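デモ収集の記録の続き。今週は卓上のペンをつかんで置き直すタスクをやっている。
自分用のメモも兼ねているので細かい話が多いです。

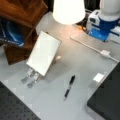 先週までは積み木だけで集めていた。積み木は形が素直なので、操作する側も迷わないし、学習後の動きもそれなりに揃う。ペンにした途端に揃わなくなった。

細長いものは向きがある。つかむ位置も真ん中、キャップ寄り、ペン先寄りと選べてしまう。人間が遠隔操作でデモを取ると、その日の気分で選び方が変わる。

データを見返すと、午前に取った分は真ん中をつかんでいて、夕方の分はキャップ寄りが多い。取っているのは全部自分。疲れてくると手首を回すのが面倒になって、近いほうの端に行くらしい。

なので、つかむ位置を決めた。ペンの中央。クリップの上は避ける。これを収集手順の最初に書いた。

手順書はVutwoodというフォルダに置いている。名前に意味はない。最初に作ったときの仮の名前がそのまま残った。

次に初期配置。これがいちばん時間を食っている。

毎回同じ場所にペンを置くと、学習したモデルは場所を覚えるだけになる。ペンがなくても同じ場所に手を伸ばして、何もつかまずに持ち上げる。前に一度やった。

かといって適当に置くと、適当に置いたつもりの偏りが出る。右利きなので、放り出すように置くとだいたい同じ角度になる。自分ではばらけさせたつもりだった。

いまは小さいスクリプトに位置と角度を出させて、それに合わせて手で置いている。位置の候補が17か所、角度が5通り。全部の組み合わせを一巡したら1セットとしている。

角度はぴったり合わせなくていいことにした。画面の指示を見て、だいたいその向きなら置いて始める。分度器で合わせていた時期もあったけれど、1本取る準備に本番より長くかかるのでやめた。

置き直しの待ち時間も記録に入れたほうがいいと言われたことがあるが、入れていない。録画の開始はこちらで押している。

開始を押すタイミングは手順書に書いた。手を作業範囲から引いて、アームが初期姿勢で止まっていることを確かめてから押す。以前は手を引きながら押していて、最初の数コマに自分の指が入っていた。

指が入っているデモは最初の部分を切って使った。切ったあとのデータは始まりの姿勢が微妙にずれるので、できれば取り直したほうがいい。数が多くてそこまではできなかった。

周りに置くものについて。

最初は机の上を片付けて、対象だけにして集めた。学習は早かった。評価のときに隣にメモ帳を置いたら、メモ帳のほうへ行った。

そこから先は、対象と関係のないものを最初から置くようにしている。種類を増やすというより、いつも机にあるものをどけない、くらいの運用。

どけないものの位置は、セットの途中では動かさない。セットが変わるときに動かす。途中で動かすと、あとで失敗を調べるときに条件が混ざって読めなくなる。

セットごとに配置を1枚撮って、同じ番号で保存している。文章で「右のほうに寄せた」と書いてあっても、あとで読むと何のことかわからない。

ケーブルの話も書いておく。

ケーブルは机の上を通っているとどうしても絵に入るし、アームの動きで少しずつずれることもある。ずれたものがモデルの手がかりになっていないかが気になっていた。

確かめるために、ケーブルの通し方だけ変えて評価した。成功率は変わらなかった。ただし試したのは2通りだけなので、これで安心とは言わない。

テープで留める案もあったが、剥がすときに机に跡が残ったので保留。クリップで机の縁に寄せるほうを次に試す。

照明。

明かりは途中で変えない、と手順書には書いてある。実際には変わる。窓があるので、昼と夕方で机の色がかなり違う。

今月、7月に入ってからは夕方でも明るいので油断していた。5月に取った分と並べると同じ机に見えない。

対策としてはカーテンを閉めてランプを点けて取る日と、開けて取る日を分けた。ファイル名の頭にどちらかを入れる。混ぜて学習させるけれど、評価は別々に出す。

ランプが近いと、カメラの露出がそちらに引っ張られて手前が暗くなる。自動露出を切って固定した。固定した値はセットの記録に残す。残していなかった時期の分は、もう復元できない。

白いものも白く飛びやすい。対象がペンのうちはまだいいとして、白い対象に進んだときに困りそうなので、先に露出だけ決め直すかもしれない。

画質についても一つ。

遠隔操作用の映像は遅延を下げるために圧縮を強くしている。ブロック状のノイズが出る。操作はそれでできるが、学習にその映像を使うかどうかで迷っていた。

いまは保存用を別にして、圧縮の弱いほうも残すようにした。ディスクは食う。金曜にまとめて外付けに移す作業が増えた。

ただ、実際に動かすときは圧縮された映像が入力になるので、きれいなほうだけで学習すると合わない。両方で学習したものを比べる予定。結果が出たらこのスレッドに足す。

失敗デモの扱い。

つかみ損ねてやり直した回を捨てるかどうか。最初は全部捨てていた。捨てると、モデルはつかみ損ねたあとの動きを一度も見ないことになる。

実際、つかみ損ねたまま空の手を目的地まで運んで、開いて、戻ってくる。本人(本機?)は終わったつもりの動きになる。

いまは、やり直して最後に成功した回は残す。やり直しの回数も記録する。やり直しが3回以上になった回は使わない。そこまで行くと操作側が焦っていて、動きが荒い。

ペンが転がって範囲の外に出た回は、その時点で止めて失敗の印をつける。学習には入れないが消さない。消すと、どの位置で転がりやすいかがわからなくなる。

転がる位置の一覧を作ったら、11か所目と、その隣で多かった。机が少し傾いているのかと思って水準器を当てたが、水平だった。

見直したら、その辺りだけアームが外側から入る動きになっていて、指先がペンの側面を押していた。自分の操作の癖。上から下ろすようにしたら減った。

こういうのは集めているときには気づかない。動画を倍速で流して見返すと気づく。収集した日のうちに見返す時間を取ることにした。

見返しの道具はPrerngateと呼んでいる自作のもの。複数のデモを並べて同時に再生するだけ。速度を変えられて、気になったところに印をつけられる。

並べて見ると、一つだけ妙に遅いものや、途中で止まっているものがすぐ目に入る。止まっているのは、だいたい自分が画面のほかのところを見ていた時間。

停止区間は削るか迷ったあげく、長いものだけ削ることにした。短い停止は位置合わせのためのものもあって、それを削ると指を閉じるのが早くなりすぎる。

前に一律で全部削ったら、学習後の動きがせかせかして、ペンの手前で閉じるようになった。削る長さを変えて何度かやり直した。

指示文について。

各デモに短い文をつけている。「ペンを取って置く」のような一文。言い方を変えたものも混ぜている。

言い換えを機械的に増やすと不自然な文が混ざるので、自分で書いた。多くはない。対象が一つしかないうちは文を読まなくても解けてしまうので、ここで増やしてもあまり意味がないとも思っている。

文が効いているかどうかは、対象になりうるものを二つ置いて、片方を指定したときに初めてわかる。そこまではまだ行っていない。次のセットから始める。

次の対象はメモ用の小さい四角いものにするつもり。ペンと違って回転の向きは気にしなくていいが、薄いとつかみにくい。指先のゴムを替える必要があるかもしれない。

指先を替えるなら、替える前の分と混ぜていいかをまた確かめることになる。見た目も変わるし、閉じたときの厚みも変わる。できれば替えたくない。

目標の数について聞かれたので書いておく。数は決めていない。一巡ごとに学習して評価して、失敗の多い位置を次に厚めに取る、という回し方。

この回し方だと、データの分布が失敗の多いところに寄る。それで簡単な位置のほうが崩れることがあったので、毎回一巡分は均等に取って、足す分だけ寄せている。

評価のときの位置は、収集の候補とは別に決めてある。候補の間に来る位置を選んだ。ここは一度決めたら変えない。変えると前の結果と比べられない。

評価の記録用紙はAfridi形式と呼んでいるもので、成功か失敗かのほかに、どこまで進んだかを段階で書く。近づいた、触れた、持ち上げた、運んだ、置いた。

成功率だけだと、持ち上げられるようになったのに置くところで落とす、という変化が見えない。段階で書くと、次に何を足せばいいかは決めやすい。

現状は、持ち上げるところまではほぼ行く。運ぶ途中で向きが変わって、置いたときに転がるのが残っている。つかんだ位置が中央からずれると、重いほうに傾く。

中央をつかめと手順書に書いた理由の半分はこれです。古いデモにはキャップ寄りのものが残っていて、それを抜いた版と抜かない版をいま学習させている。

抜くと数が減るので、単純にどちらがいいとは言えない。抜いた分だけ新しく取り直して数を揃えた版も作る。そこまでやって比べる。

取り直しはカーテンを閉めた条件から始める。夕方を待たなくていい。

データの名前はFlurnimnessの2番。1番は積み木のときのもので、形式が少し違うのでそのままは混ぜられない。時刻の持ち方が違う。変換は書いたが、まだ検算していない。

検算は、変換した軌道をもう一度アームで再生して、同じところに行くかを見る。映像と軌道が少しでもずれていると、学習では気づきにくいのに動きには出る。

質問が来ていた件。操作は一人でやっています。複数人で取ったほうがばらつきは出ますが、いまはつかみ方を揃えたい段階なので一人のまま続けます。

もう一つの質問、1回の収集はどのくらい続けるか。一巡の途中で必ず休みを入れている。続けてやると後半の動きが雑になるのは上に書いたとおりで、休んだ位置も記録に入れている。

今日は残りの角度を取って、見返して、外付けに移すところまで。抜いた版の学習は夜に回して、明日の朝に評価する。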